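設備計画打合せ 議事録（9月）

開始 13時30分、終了 16時10分
場所 Drallness棟 2階会議室
出席 Jolene Ruawai（議長）、Horacio Sepúlveda（購買）、Mali Parry（ハンド班）、Tegan Kerslake（設備・安全）、Flynn Waaka（データ班、記録）
欠席 なし

配布資料
資料1 来期設備要求一覧（購買）
資料2 両手作業セルの現状と増設案（ハンド班）
資料3 Gurnoren社およびMellel社 見積比較（購買）
資料4 保管容量の見通し（データ班）
資料5 Ichikawa倉庫 電源工事の範囲（設備・安全）

1. 前回議事録の確認
前回議事録を承認した。ただし項目4の「予備ハンド一式」は「右手用の予備ハンド」の誤記であるとParryから指摘があり、訂正のうえ承認とした。
前回の宿題のうち、床の耐荷重の確認はKerslakeが完了済み。増設位置を窓側から壁側に移せば補強は不要との回答を管理会社から得ている。工具棚の移設は未完了で、今回も継続とする。

2. 来期予算の枠
Sepúlvedaより資料1の説明があった。来期の設備費の上限は3307万円で、前期からの繰越はない。各班の要求を単純に足すと上限を超えるため、今回は優先順位を決め、金額の確定は次回に行う。
消耗品費と修理費は設備費とは別枠である。指先パッド、ケーブル、手袋類は消耗品費、ハンド本体の交換は設備費で扱う。ハンドのオーバーホールがどちらに入るかについては経理の見解がまだ出ていない。Parryは、オーバーホールが設備費に入るなら予備ハンドの数を見直す必要があると述べた。Sepúlvedaが経理に確認する。
Ruawaiから、期の途中で買い足すと検収が期末に集中するため、大きいものは上期に発注したいとの希望が出た。異論はなかった。

3. 両手作業セルの増設
（1）現状
Parryより資料2の説明。現在のセルは左右とも多指ハンドを使い、卓上の物を扱う課題に充てている。食器と飾り物を組み合わせた配置の課題が増えており、セルの予約は埋まりがちである。保守の日はデータが取れないため、同じ構成のセルをもう一つ設けたいというのがハンド班の要求である。
資料2に載せた作業は飾りかぼちゃと皿の配置で、緑の天板に白い丸皿を置き、その両側に橙とクリーム色の縞の小さなかぼちゃを配したもの。左手がかぼちゃにかかり、右手はもう一方のかぼちゃに触れていない段階である。
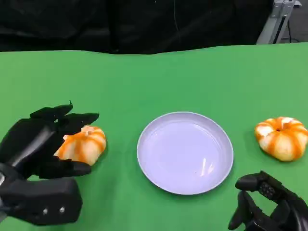 （2）増設案
案Aは現在のセルと同じ構成をもう一式そろえるもの。案Bは腕を左右そろえ、ハンドは右のみ多指、左は二指グリッパとするもの。案Bのほうが安いが、丸い物に指を回して支える動きが左手では取れなくなる。
Waakaから、左右の構成がセルごとに違うと、データを混ぜて学習に使う際の変換が増えるとの意見があった。Parryも案Aを支持した。Sepúlvedaは、案Aの場合はほかの要求を一つ落とすことになると指摘した。
Kerslakeから、天板と背景幕も現在のセルとそろえるのかとの質問があった。Parryの回答は、天板の色は現在と同じ緑、幕は黒の布とし、どちらも内製でよいとのこと。架台のアルミフレームは外注する。Kerslakeは、幕の布を防炎品とすることを条件に加えるよう求め、了承された。

（3）見積比較
Sepúlvedaより資料3の説明。

Gurnoren社
ハンド左右一組と制御箱を含む。納期は発注から18週。保守契約は年払いで、初年度分は本体価格に含まれる。据付の立会いは別料金。

Mellel社
ハンド左右一組、制御箱は別売。納期はGurnoren社より短い。本体は安いが、指の交換は工場返送が条件で、返送中の代替機はない。据付の立会いは本体価格に含まれる。

Parryは、指を現場で交換できるかどうかを重く見てほしいと述べた。現在のセルで止まる時間が最も長いのは指の腱の交換待ちで、工場返送になると予備ハンドを左右両方持つことになる。予備の分まで足すと、両社の差はほぼなくなる。
Ruawaiから、Mellel社に代替機の貸出を条件として再提示を求められないかとの質問があった。Sepúlvedaが問い合わせる。回答が次回までに届かない場合は現在の見積のまま比較する。
Waakaから、制御箱の通信方式が両社で異なり、Mellel社の場合は記録ソフトの改修が要るとの補足があった。改修の工数は見積に入っていない。Waakaが工数を出し、比較表に追記する。

（4）決定
増設は案Aで進める。発注先は次回決める。架台の設計は先に始めてよい。

4. ハンドの消耗品と予備
指先パッドの在庫についてParryから報告があった。現在の発注単位は200枚で、まとめ買いの割引はこれ以上の数量にしても変わらない。セルが二つになると発注の間隔が縮まるため、発注点を引き上げる。
Sepúlvedaから、パッドの接着剤に使用期限があるので買いすぎないようにとの注意があった。保管場所は現在の引出しのままとし、古いロットから使う。引出しの表示はParryが直す。
ケーブルは前期に社内で長さを統一したため、二つのセルで共用できる。コネクタの予備は少なめだが、入荷待ちの分で足りる見込み。
右手用の予備ハンドは、発注先が決まるまで保留とする。

5. 課題用の物品
Waakaより、物品購入の申請が班ごとにばらばらに出ており、同じような皿や模造野菜を重ねて買っているとの報告があった。台帳に登録されている物品は716点で、所在が台帳と合わないものが含まれる。
議論の結果、次のとおりとした。
・物品の購入申請はWaakaに集約する。
・申請時に台帳を検索し、代用できるものがあればそれを使う。
・皿や椀は色と直径を台帳に書く。材質は分かる場合のみ書く。
・かぼちゃなど季節の飾り物は店頭に出る時期が限られるため、9月のうちに必要数を申請する。
・破損品は捨てる前に台帳から落とす。
Parryから、増設セル用に同じ物品をもう一組そろえるのかとの質問があった。Ruawaiの考えは、比較試験に使う物だけを二組とし、ほかは共用にするというもの。比較試験に使う物の一覧はParryが作る。

6. データ保管装置
Waakaより資料4の説明。セルが二つになると記録量が増え、現在の保管装置では来期の途中で空きがなくなる。増設棚を一段足す案と、古い生データを外部保管に移す案がある。
Ruawaiは外部保管を先に検討するよう求めた。Waakaは、外部に移すと読み戻しに時間がかかり、再学習の予定を組みにくくなると述べた。折衷として、失敗試行の映像のみ外部に移し、棚の増設は下期に回す案が出た。
Kerslakeから、棚を増やす場合はサーバ室の空調に余裕がないとの指摘があった。空調の更新は建物側の予算であり、この打合せでは扱えない。Ruawaiが建物側の予定を確認する。
優先順位はセル増設の次とする。

7. Ichikawa倉庫の利用
Kerslakeより資料5の説明。Ichikawa倉庫の一区画を、搬送台車の試験と大型物品の保管に使う計画である。床は問題ないが、試験に使う系統の電源が不足している。工事は分電盤の増設と床用コンセントの追加で、業者は現地調査を終えている。
工事の間は倉庫の搬入口が使えない日がある。Gurnoren社に発注する場合、ハンドの納入先をDrallness棟にしておけば影響はない。
搬送台車そのものの購入はデータ班からもハンド班からも強い要望がなく、来期は借用で済ませる。借用料は設備費に入らない。
電源工事の優先順位は保管装置の次とする。予算に収まらない場合は床用コンセントを後回しにする。

8. 安全関係
Kerslakeより2件。
増設セルには現在のセルと同じ型の非常停止ボタンを、操作者側と保守側の両方に付ける。見積に入っているのは操作者側のみなので、Sepúlvedaが追加を依頼する。
セルが隣り合うため、一方の保守中にもう一方を動かしてよいかどうかの規則が要る。Parryは間に仕切りを入れれば動かせるとの意見、Kerslakeは仕切りの高さが決まるまでは両方止めるべきとの意見。当面は両方停止とし、架台の設計が出た時点で見直す。

9. 優先順位のまとめ
1位 両手作業セルの増設（案A、非常停止の追加を含む）
2位 データ保管装置（下期）
3位 Ichikawa倉庫の電源工事
4位 右手用の予備ハンド（発注先の決定後に順位を見直す）
見送り 搬送台車の購入、力覚センサの更新
力覚センサの更新についてはParryから、見送りには同意するが、校正の外注は消耗品費で例年どおり行いたいとの発言があり、了承された。

10. 宿題
Sepúlveda：オーバーホールの費目を経理に確認。Mellel社へ代替機の条件を照会。非常停止ボタン追加の見積依頼。
Parry：架台の要求仕様を作成。比較試験用物品の一覧。パッドの発注点の改定案。引出しの表示の修正。
Waaka：記録ソフト改修の工数見積。物品申請の様式の配布。失敗試行の映像の容量集計。
Kerslake：仕切りの高さの検討。防炎布の候補選定。倉庫工事の日程表。工具棚の移設（継続）。
Ruawai：サーバ室空調の更新予定の確認。

11. その他
Waakaから、Gurnoren社の実機見学に行けるのは各班一人までとの連絡があった。ハンド班はParry、データ班はWaakaが参加する。旅費は各班の負担とする。
次回は見積の再提示がそろった段階でRuawaiが招集する。資料の提出先は従来どおり共有フォルダの「設備計画」とする。

記録 Flynn Waaka
確認 Jolene Ruawai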